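The plates are the easy bit

June 5, 2019

Writing this on my break so excuse the state of it.
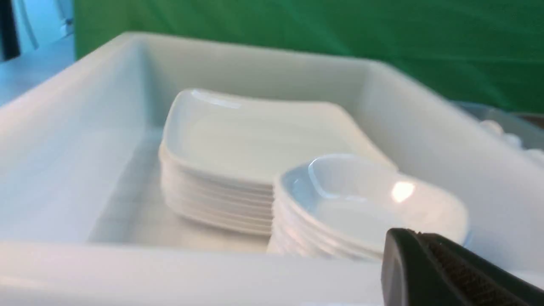 People keep asking me if I'm worried. Every time a story goes round about robots in kitchens, somebody at the bus stop or my sister-in-law on the phone. Are you worried about your job. And I say a bit, yes, but probably about different things than you think.

I work in the wash-up at Hommont, the big staff canteen out by the ring road. Been there 3 years. Before that a hotel, before that a school. So I've stacked a lot of plates. We do 1109 covers on a busy lunch, and every one of those is a plate and most of them are a bowl as well, and all of it comes back dirty inside the same hour and a half.

The arm came in February. Womon, it's called, or that's the name of the firm, we all just say Womon. It does the putting away. Clean crockery, plates with plates, bowls with bowls, into the bins, bins go on the trolley. Square ones with the round corners, which are a pain for anybody, they slide about if you don't line them up.

First thing to say. It's good at it. I wanted it to be rubbish and it isn't. Slow, yes. Slower than me by a mile. But it doesn't get a bad back and it doesn't go home at four. Anyone who tells you these things can't do the work hasn't stood next to one for a shift.

Second thing. The putting away was the nice part of the job.

I don't think whoever decided this had ever done a wash-up. If you asked any of us what to give a machine we'd have said scraping. Or the pans. Or the filter in the big washer, God, take the filter. Wet, stinking, hot, hurts your hands. Putting clean stuff away at the end, that was when you got to stand up straight. Dry hands. Have a chat across the table. You could do it half asleep and talk about the telly. Ten minutes here, twenty there. It never went down on any sheet as a rest but it was one.

So now the machine has the dry end and we have the wet end, all shift. Same hours same pay. On paper we've been "relieved of repetitive handling". My hands would like a word about that.

I understand why, I'm not daft. Clean plates are all the same shape. Dirty ones come with a fork stuck to them and half a jacket potato and a napkin, and every tray is different. A machine likes things that are the same. Fine. But then say that. Say we gave it the part it could manage and you got what was left. Don't tell us it was done for our benefit.

And the talking has gone. This is the thing I find hardest to explain to people who work at desks. There were five of us at that table and we come from all over, and two of the girls learned most of their English there, stacking bowls. You don't learn English over the pan sink, you can't hear a thing. I found out about the flat I live in now at that table. The union rep got most of her signatures at that table. Where does that go? It wasn't on the plan because it was never on any plan.

Numbers, for those who like numbers. Breakages are down, we were told, 47 a month before and well under that now. Good. I beleive it. Also told that around 70 per cent of the putting away is done by the arm. The rest is us, the odd cups, the serving dishes, whatever it leaves. So you get called over from the wet end, dry your hands, sort out what it couldn't do, gloves back on. You're sort of its assistant. It doesn't feel like help when you're the one running over.

Somebody will say well at least no one was sacked. True. No one was. Two people left and weren't replaced, draw your own conclusions. My cousin's at Boersma, the laundry place, and they did it the same way, nobody pushed, just a smaller rota every few months till one day you're looking at it and it's half the names.

What would I have wanted? Not much really. Ask us first. One afternoon, tea and biscuits, which bits of this job do you hate. We'd have filled a wall. Then swap us round, so nobody is on the wet end for a whole shift. We've asked for that one now and it's being "looked at". And if the thing saves money, which it must or they wouldn't of bought it, then some of it comes our way. Ollar across the road gave their lot a paid fifteen minutes extra when they put theirs in. Fifteen minutes. It isn't the moon. They all sit down together for it too, I've seen them through the window.

I'm not against the machine. I've nothing to say to the machine. It gets on with its plates. My argument is with the meeting I wasn't in.

Break's over, pans are in. Will try and answer comments tonight if I'm not asleep.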